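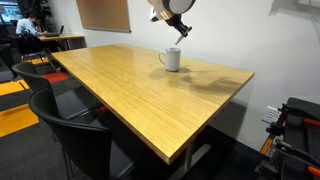
A reader wrote in after our January piece on the 631 to say that anyone who leaves a coat on a bus deserves to lose it. I read that out to the woman who runs the lost property desk at Murthy Coaches in Vurkgate. She laughed, then got a little cross.

"Deserves? I left my own coat on the 631. Twice."

She has worked for the company 38 years, the last 14 of them on the desk. Before that, tickets. Before that, cleaning, on the late shift, which she says taught her more about passengers than anything since. "You find out what people carry. Mostly it's snacks."

We spoke on the phone, in between callers. She put me on hold a lot. Somebody had lost a glove and wanted to describe the glove.

The system, such as it is: driver walks the bus at the end of the run, bags whatever is there, writes the route on a tag. Bag goes on a shelf. Wallets and phones go in the safe. Food goes straight out, no exceptions, and yes people do call about the food. "A man wanted his soup back. I said sir, it was a warm day."

Umbrellas nobody wants. Books go unclaimed too, which surprised me. "They finish them, I think. Or they never liked them." Kids' things get claimed fastest, usually the same night and usually by a parent who is already standing at the depot door when the bus pulls in from Udus. She will open up for a stuffed animal. She won't open up for a laptop charger, and says so.

How do you know somebody is telling the truth about what they lost?

"You let them talk. If it's yours you know something dumb about it. There's gum in the pocket. The zipper sticks. People who are making it up tell me the color and the size and then they stop."

Has she been fooled? Once that she knows of, a nice leather bag, and the real owner came in the next morning. She still thinks about that one. The company paid for it. She had to fill out a form that asked for her "reasoning" and she left the box blank.

The big change coming is the hold time. Murthy used to keep everything for a whole season. Now it's 12 days, then off to the thrift store next to the Vivano bakery. She fought it, lost. Her argument is that plenty of riders on that line only come into town once a month, for the clinic or the bank, and won't even know the desk exists untill the next trip. "Twelve days is for people who ride every day. Those people already know my phone number."

So what does she do with the slow ones? Long pause here. "I have a drawer," she said, and then asked me to hold again. When she came back she wanted to talk about tags.

The tags are bad, apparently. The new ones have glue that lets go when it's humid and she's started tying them on with string from home. She'd like me to print that. Printed.

Any advice for riders? Put your phone number inside things. Not your adress, just the number. Check the seat, then check the floor, since stuff slides forward when the driver brakes for the Udus bridge and ends up two rows ahead of where you sat. And call early in the day, she's nicer then.

As for the reader and his coat: "Tell him I hope he never loses his. And if he does, the desk opens at eight."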